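4.3 Setting reporting restrictions on a court record

Praladix applies a restriction to the whole record, including attachments added later. Set it before the hearing list is released. You need the Clerk or Senior Clerk role.

1. Open the record from Hearings > Pending.
2. Select Restrictions, then Add.
3. Choose the type: Minor, Witness, or Sealed by Order.
4. Enter the order number. For a Minor restriction the field may be left blank for up to 10 days.
5. List every name to be withheld, one per line. Include nicknames and former surnames.
6. Select Preview and read the press copy in full.
7. Select Apply. The status changes to Restricted within 3 minutes.

Note: Matching works on whole words. An entry for Koppel does not hide "Koppels". Add plurals and possessives as separate lines.

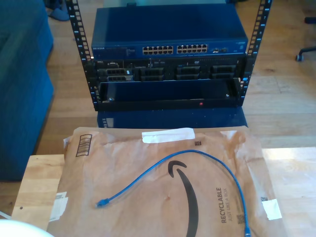

Where two or more defendants share a record, restrictions are set per person. A name withheld for one defendant stays visible in filings attached to the other until Copy to Linked Parties is checked.

CAUTION: Removing a restriction releases the press copy at once. It cannot be recalled from subscribers who have already received it.

If Preview shows error 41, the record is locked by another user. Wait for the lock to clear and repeat step 6. Records imported from Thaler keep their old restriction codes; convert them as described in 4.5 before adding new names.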